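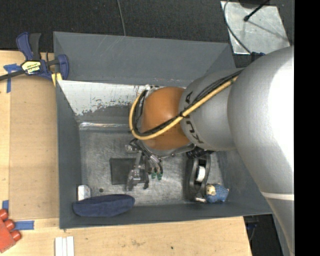
The advice going around this spring is that every household needs a catch-all bin. One open container, everything homeless goes in, and you sort it on Monday. Temcombe sells one for 80 dollars, and the reviews read like conversion stories.

I've kept one for 16 weeks now and I have doubts. A bin doesn't tidy anything. A plush toy, something dark blue made of fabric that might be a cap or might be a pouch, a round thing that could pass for a roll of tape — put those in one place and you have the same mess with walls around it.

Ezequiel Bautista, whose newsletter started all this, says sloped sides help because you can see to the bottom. Fine. I can see to the bottom of mine. What I see is scratches and whatever small white block has been sitting in the corner since April.

He also says to line it with a mat. I tried that too. The mat is now one more thing in the bin.

I'll give it until the end of the month, and then the toys go back on the shelf and the tape goes in the drawer with the scissors.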